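Open day at Kaijage, Barkdale
May 5, 2020

Halima Lema signed us in at the front desk and gave each visitor the house rules on one sheet. I read it twice, because my English is slow with such papers. Rule one: both hands on the tool before the trigger is touched.
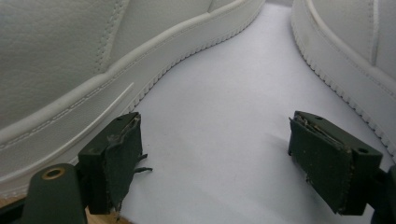 The rules were written by Wafula Minja, who worked before at Skandham. He keeps them short — only 20 lines — and he changes them when the operators complain.
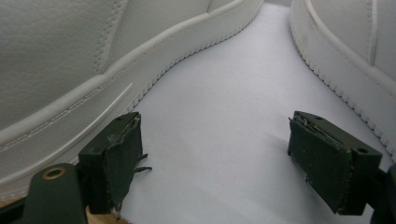

Pad care was the part I came for. At our centre we have no rule for it, and we argue. Wafula wants a limit written down, so that each operator judges the same. The pads beside the white sneakers had peeling top edges and loose threads on the left one, and I asked him if this would pass. He said the limit is still a draft.

After this we talked about logs. Each session gets a number, and theirs was at 257. 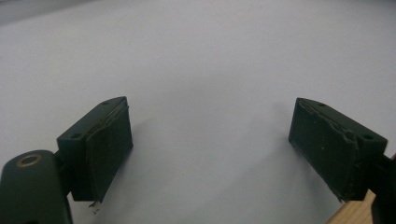

A session without a name in the log is not used, even if the work was good. I will propose the same at Wovo in May.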